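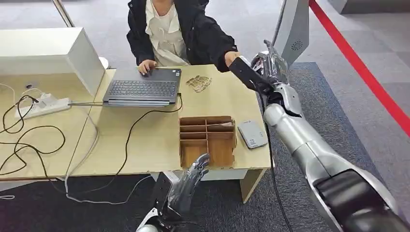

Sivton Clear Desk, desk organizer and cable kit: a long review from somebody who didn't want one

Posted 2021-05-09

I have a low opinion of products that promise to make you tidy. You buy the box, the box goes on the desk, and then you have the same mess plus a box. So when the Sivton Clear Desk kit came up for review I asked if I could have the lamp instead. Refugio Magaña had already claimed the lamp.

The kit costs $150. For that you get a steel tray that clamps under the back edge of the desk, a felt mat, a set of weighted cable holders, a bundle of hook-and-loop straps and a booklet. The booklet is 3 pages long and one of those pages is a letter from the founder about his own desk. The clamps have no labels, and the drawing that shows which way the pads face was printed so dark that I had to take it to a window.

First, the claims. The carton says the kit was "tested over 1,000 hours." Tested for what? A tray just hangs there. I could test a brick for 1,000 hours and it would do very well. There is also a line about how a clear desk leads to clear thinking, with a small number next to it that ought to lead to a footnote. I looked for the footnote on every side of the carton and in the booklet. There isn't one. I wrote to Sivton to ask and got a reply thanking me for my interest in the Clear Desk family.

I'm suspicious of the clear thinking idea in general. It gets repeated so often that people take it as settled, and most of the people repeating it have something to sell. The best editor I ever worked under had a desk you could have lost a dog in. Wenceslao Figueroa, who had the desk next to hers for years, kept his bare except for a pencil, and he missed every deadline he was given. Two people prove nothing, I know, but that's two more than the carton offers.

Putting it together

The tray went on in one evening, most of which I spent under the desk. The clamps open wide enough for a thin top and for a medium one. If your desk has a rail or an apron running along the back, measure it before you order, because the clamp needs a flat underside to grip and the product page doesn't mention that at all. Mine has a rail. I ended up moving the tray to the left end, where the rail stops, so it now hangs off center and every cord has to travel sideways to get to it.

The screws are fine. The pads on the clamps are a soft gray rubber that picks up dust the moment you open the bag. I can't say whether they'll mark the wood, and I'd want a year before I said they won't.

What it's like with real cords

The tray holds a power strip and the bricks from two chargers, if the bricks are small. Mine are not all small. The big one sits at an angle with its corner poking up through the mesh, and the lid (there is a lid, sold separately, naturally) would not close over it.

The weighted holders are the part I expected to hate, and I don't mind them. They are heavy little blocks with a groove on top. You press the cord in and it stays put when you unplug the laptop, so you aren't fishing for it behind the desk the next morning. Thick cords fit well. Thin ones slide straight out of the groove. 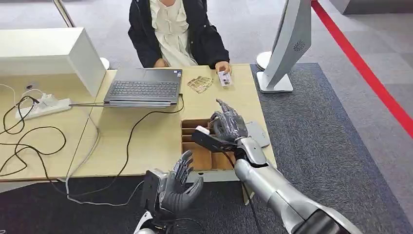

The trouble is everything that isn't a permanent cord. The whole kit is built around the idea that you have one computer, it lives in one place, and it is always plugged in the same way. Anyone who carries a laptop from room to room, or shares a desk, will find the charger back on top of the desk by lunch. Once a cord has been strapped down in the tray it is a real job to get it loose again, and on the two days a week I work elsewhere I gave up and packed a spare. So the kit cost me $150 and a second charger.

The felt mat is a felt mat. It sheds a bit. Paper slides on it and a pen goes straight through the page if you write on a single sheet, so I took it off when I had forms to fill in and then forgot to put it back.

The straps are good. I'd buy the straps.

Against the others

I've had a Stonex tray on the desk at home since November. It costs much less, it screws into the wood, and it's ugly from any chair lower than a bar stool. It also takes the large charger brick flat, with room left over. If you own the desk and don't care about a few screw holes, I can't see why you'd pay for the Sivton.

The Lemieux version is a fabric sling. I used one for a while at the old office. It sags, and dust collects in the bottom of it, and I once found a sandwich wrapper in there that I'm fairly sure was mine. But you can unhook it in a second, which suits people who move their things a lot. Magaña still uses hers and won't hear a word against it.

Esham makes a box that sits on the floor with a slot at each end. I haven't used it for long enough to review it. The cat likes it.

Returns

Read the policy before you open the straps. Sivton counts the kit as used once the strap bundle has been cut, and the fee for sending back a used kit is taken out of your refund. That's on the website under "Care," of all places. Somebody on the shop page has given the kit one star over this alone and I have some sympathy. The same page lists 316 reviews, nearly all of them five stars, and a good many say some version of "arrived quickly, can't wait to try it." I'd like to hear from those people again in six months.

Who should buy it

If you rent, can't drill, have a desk with a plain back edge and a computer that never moves, the tray will do what it says. Wait for a sale. Everyone else can get a bag of straps and a cheaper tray and spend the difference on a longer cord.

I've left mine up for now, mainly because I don't want to get back under the desk. The mat is in a drawer.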